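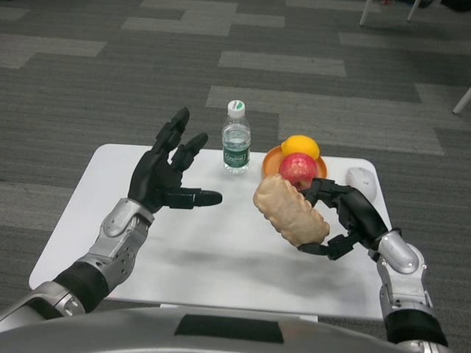
Right hand on the loaf, left hand open over the table.

April
By Svenja Danzer

I wrote the Truvow Tabletop Rulebook after one too many mornings of arguing about what counts as "ready" before a two-armed robot starts moving things around. Everybody in our shop at Ultodum had an answer, and they were all pretty reasonable, and no two of them matched! So I started keeping a list on the wall, the list got a second sheet, and now it's a 60-page spiral-bound book with a set of wipe-clean cards, and you can buy it for $158.

It's written for people who run humanoid upper bodies or paired arms at a table with everyday objects. If you have a fenced industrial cell, you'll find some of it useful, but you already have thicker books than mine. And please do your own risk assessment first. The rulebook sits on top of that and won't replace it (I say so on page one, in large type, at Leonie Schnyder's insistence). 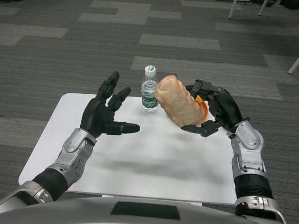

The chapter I get the most mail about is the one on the idle hand. When only one arm has a job, people forget to write down where the other one should be, and then it ends up wherever the last run left it. My rule is that the idle hand gets a named pose, written on the card, with a clearance you've checked yourself. It can be open and low over the table, like the left one with its thumb out over the white top, as long as somebody chose that spot on purpose. The same card asks you to look at tall things from a second side before you sign. From the robot's own view the top of the loaf overlaps the bottle, and you can't judge a gap from that angle. Walk around the table! It takes a few seconds.

The other cards cover table layout, who holds the stop button and who is allowed to talk to them, food and liquids near the hands, what to do after a drop, and handing over between operators. There's one for naming objects too, which sounds fussy until two people mean different things by "the round one." 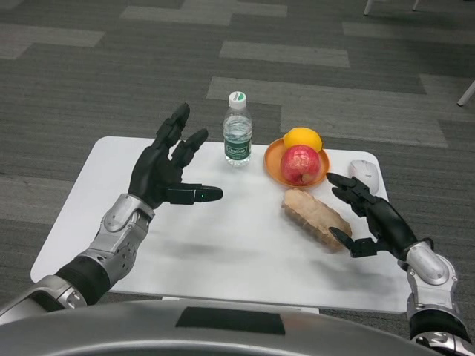

Layout is the card I'd fill in first if you're short on time. Draw the table, mark what belongs on it, and mark anything that lives there but isn't part of the task. I'm fairly relaxed about extra objects, I just want them on the drawing so that the next operator doesn't have to guess. Caps go on bottles before the arms are powered, always. If you move something during a pause, you redraw it, even if you only nudged it over a little.

What you get:

The rulebook, 60 pages, lies flat when open
Wipe-clean cards and two pens
A pad of 100 sign-off sheets
A Kirkex clip to hang the whole thing at table height

Refill pads are sold separately. The order number is 2,311 for the full set, and please put your firm's name on the order if you'd like it printed on the sign-off sheets. German cards are being proofread by our friends at Steiner and I'll post here when they're ready to ship.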